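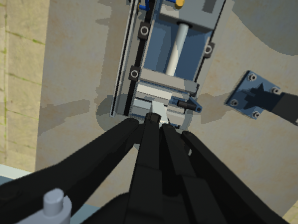 Kurek is finally opening in Drisville (store talk, all welcome)

Grocery & Everyday Shopping > Regional Chains

pantryraccoon
6 Aug 2025

Okay I have been waiting to start this thread for months! The signs are up on the old Visader building out by the county road, and they say Kurek, opening December. I grew up two blocks from a Kurek and moved here for work, and I have been driving 30 miles each way for their rye bread like a crazy person.

For anyone who doesn't know them, they're a family-run grocery chain. Started as a butcher counter, added produce, then a bakery, and at some point they were just a supermarket. They still cut meat to order and they still wrap it in paper. The deli does a cold beet salad that I would eat for breakfast (and have).

Who else is excited? And does anybody know what they're doing with the old pharmacy side?

couponmoth

ME. I'm excited. My sister lives near the one they opened last year and she says the produce is so much better than what we get at Ondov. I went with her once and came home with a bag of plums and ate every one in the car.

No idea about the pharmacy. I'd love it if they kept one, the drive to the next one is a pain for my mom.

gravelroad71

I'll be the grump. Kurek is nice, but it isn't cheap. I priced out my normal weekly list at both places this spring and Kurek came to 80 dollars where Ondov was 71. Same list, store brand wherever they had it. Nine bucks a week adds up when you have kids.

Also Ondov has been here the whole time. They stayed when Visader pulled out and left us with one store. I'm going to keep shopping there.

pantryraccoon

That's fair, and I shop at Ondov too! I like the people there and their canned goods aisle is great. But was your list mostly packaged stuff? Kurek is high on cereal and chips and things like that, always has been. Where they win is meat and bread and anything from the deli. I never buy paper towels there.

gravelroad71

Mostly packaged, yeah. Two teenagers. They eat cereal like it's a job.

oldcheckout

I worked at that Visader for years, front end and then receiving, so I know the building pretty well. The pharmacy side is small and the ceiling is low back there. If I had to bet I'd say they turn it into the bakery, because there's already a water line and a drain from when it was a photo counter way back before it was a pharmacy.

What I want to know is if they fixed the loading dock. It sloped the wrong way and every hard rain we had a pond at the door. We used to lay down pallets to walk on.

couponmoth

A photo counter! I forgot about that! I had my prom pictures done there.

shelfie_queen

Hi, new here, I signed up just to reply to this. I love grocery store history and I've been trying to piece together the Visader story for a while. What I have so far is that they started as a dry goods shop with home delivery, bought up a few little neighborhood stores, and then grew way too fast. The one in Drisville was number 833 going by the receipts, but there were never anywhere near that many stores. I think the first digit was the region. Does anybody have old receipts or flyers or a bag? I'd be so happy with even a bad scan.

oldcheckout

First digit was the district, you're right. We were district 8. The other two were just the order they opened in, more or less, with gaps where they closed one and didn't reuse the number.

I have a name tag and an apron. I might have a flyer from the last Thanksgiving they were open. I'll look in the basement this weekend.

shelfie_queen

You just made my whole week, thank you!! The Thanksgiving flyers are my favorite, they had that border of little pies.

tuesdaytortilla

Slightly different take on the price thing. I did the opposite of gravelroad and compared only fresh stuff, and Kurek beat Ondov on chicken thighs, onions, cabbage, apples and bread. Ondov won on milk and eggs, and by a lot on milk. So I think a split trip makes sense if you have the time. If you don't have the time then pick whichever is on your way home and don't stress over it.

gravelroad71

When was this? Apples in the fall are cheap everywhere.

tuesdaytortilla

June. So no, not apple season.

gravelroad71

Huh. Okay. I might give the meat counter a try. I'm still not paying their price for cereal.

pantryraccoon

Get the smoked sausage, the one in the long links and not the short ones. Slice it, fry it with cabbage and a little vinegar. Your teenagers will forget about cereal for one night at least.

limabeanfan

Am I the only one worried about Ondov? I don't think this town is big enough for two full-size stores. Visader and Ondov were both here before and look what happened. I'd hate to get a shiny new place for three years and then end up with nothing.

oldcheckout

Visader closing wasn't about Drisville. Our store made money right up to the end, at least that's what our manager told us. The company had debt from buying too many stores and they shut whole districts. I wouldn't read much into it for the new place.

limabeanfan

I didn't know that. I still think it'll be tight. Ondov already cut their hours on the service deli.

couponmoth

They cut those hours in the winter though, before the Kurek signs went up. The girl at the counter told me they couldn't find anyone for evenings.

Maybe a little competition gets them to bring back the soup bar? I miss that soup bar so much. The chicken and dumpling!

limabeanfan

The soup bar I will give you. If Kurek opening gets us the soup bar back I'll take back everything I said.

shelfie_queen

Does Kurek do a loyalty card? I collect those too, don't laugh.

pantryraccoon

Not a card, a paper punch thing for the bakery. Buy enough loaves and you get one free. Mine is in my wallet with one punch to go and I'm saving it for opening day.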